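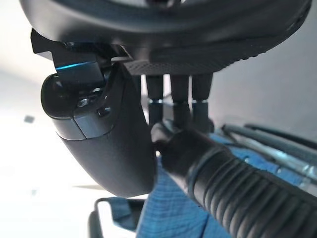 Gripper swap, day 2

Quick one, I have to be out the door by 6. Got the Skudia fingers on Monday and the Prernetti pair is back in its box for now. Same arm, same wrist camera, same Dadden controller. Only the fingers changed, plus one config file I forgot to reload the first time. Lost an hour to that.

First impressions. The Skudia finger is fat. Rounded knob up top, then a long curve down to the tip, and it eats a good chunk of the wrist view. The Prernetti was skinnier and you could see more of what you were grabbing. On the other hand I like how the Skudia tapers, gets in next to stuff without knocking it over.

The ribbed black handle is my torture test. Ridges all the way along, smooth cap on the end. Grab it on the ridges and both sets do fine. Grab it near the cap and the Prernettis let go more than I'd like. Haven't run enough with the new ones to say. Ask me next week.

Blue cloth stays under everything. Folds are a pain for the depth estimate, and I want it to be a pain. The metal rods are worse, bright streaks all along them and the camera hunts for exposure. The wall is blown out too. Tried locking exposure at 3000 microseconds, better on the rods, way too dark everywhere else. Might try 900 with a lamp. Or move the whole bench, which I dont want to do.

Controller notes, mostly for me:

Dadden firmware resets the grip force limit on power cycle. Set it again EVERY time.

Close speed at 47 percent feels right. Any faster and it bounces.

Check the two little screws on the finger body before a long run.

Still waiting on the Mizuno pads. If they show up I'll do all three on teh same handle, same cloth, and post the numbers. Ok, gotta run.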